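# The capsule wardrobe and other lies I've told myself

Every August I decide to own fewer clothes. It's usually the first properly warm evening that does it, when I open the wardrobe looking for something with short sleeves and a jumper falls on my head. This year I went further than usual and pulled the lot out onto the bedroom carpet, and then I had to sleep in the spare room for 2 nights (my back has still not forgiven me).

I had help, of a sort. My friend Hannelore Plattner got her own wardrobe down to 70 pieces last winter, coats and pyjamas included, and she has been unbearable ever since. She came round on the Wednesday with a bag of plums and a roll of bin liners, sat on the only clear bit of floor, and asked me when I'd last worn each thing. I lied about the yellow trousers. She could tell.

Her system has three piles: keep, give away, mend. I added a fourth when she went down to put the kettle on, and I called it "thinking about it". By teatime the thinking pile had eaten most of the other three and was starting to lean.

What surprised me was how little of it was about looks. I kept a dreadful green cardigan because I was wearing it when I got the job at Pandey, the little bookshop where I worked in my twenties, and I can't see the thing without smelling the stockroom. And I gave away a lovely linen shirt without a pang, because it had only ever been to one wedding and I didn't much like the groom!

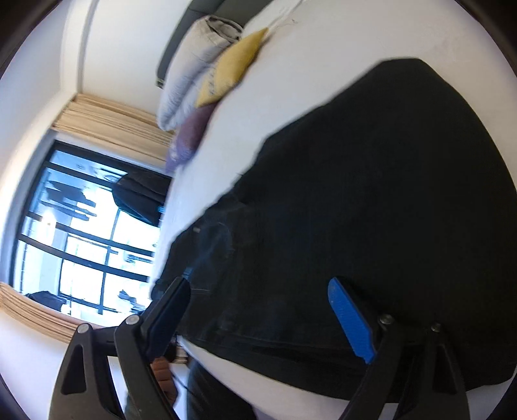
Black was the hardest. I own so much of it, and every single piece claims to be the useful one. Hannelore made me take it all over to the window, and in daylight half of my blacks were navy and one was a sort of tired brown. I'd been wearing that one to funerals.

The mend pile went to Hongjun Long, who runs a repair shop called Stillell behind the station and has the patience of a heron. He turned a collar for me, put a new zip in my good skirt, and refused flat out to touch the dressing gown. "It has had its life," he said, and gave it back to me folded, which I thought was decent of him. The three repairs cost less than the shoes I'd been eyeing up, and I've worn the skirt more since then than I did in the whole of last year.

He also told me off about hangers. Knitwear wants folding, he says, and anything cut on the bias wants laying flat, and those thin wire things from the cleaner's should go straight back to the cleaner's. I've been doing it all wrong since I left home. My mother, when I rang to complain, said she'd told me exactly that at the time and I'd been on the phone to a boy.

So, am I down to 70? Not even close. I've got a rail I can push a hand between, though, and a drawer that shuts, and I can find both sleeves of things in the morning. The bags have gone to the charity shop, apart from the smallest one, which is still in the boot of the car. It's got the yellow trousers in it, and I'm giving them until the weather turns.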